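Clultex is looking for people to test our messaging app

We've spent the past year building Clultex, a chat app for phones, and it's finally at the point where we need people outside the office to use it, break it and tell us what they think! We have 400 places on the spring test, which starts in March and runs for 8 weeks.

You don't need to know anything about software. If you send messages to friends or family most days, you're exactly who we want. Group chats are the bit we've worked hardest on, so it would be lovely if you could bring two or three people along with you (a book club, a five-a-side team, cousins in different countries, whatever you've got).

What you'll be doing: using Clultex for your normal chats, trying one new feature a week, and filling in a short form each time. Voice notes, disappearing photos and shared lists are all in there already. Stickers are coming in week three and we're very excited about them.

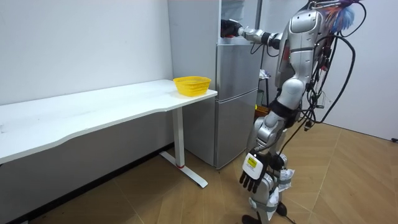
A silver-and-white robot reaching towards the top of the fridge.

You'll need to be 18 or over and have a phone you don't mind putting a test app on. Android and iPhone are both fine. Older handsets are especially welcome, as we want the app to run well on them too. We also have a smaller group of 129 testers trying the tablet version, so please say on the form if you've got one.

Everyone who finishes all the weekly forms gets a £20 voucher and keeps the full version for free. Our partners at Lotex are running the sign-up page and will only use your details for the test.

To apply, fill in the form on the Clultex testers page and quote reference 666. Places are given out in the order we receive forms, and you'll get a reply by email either way.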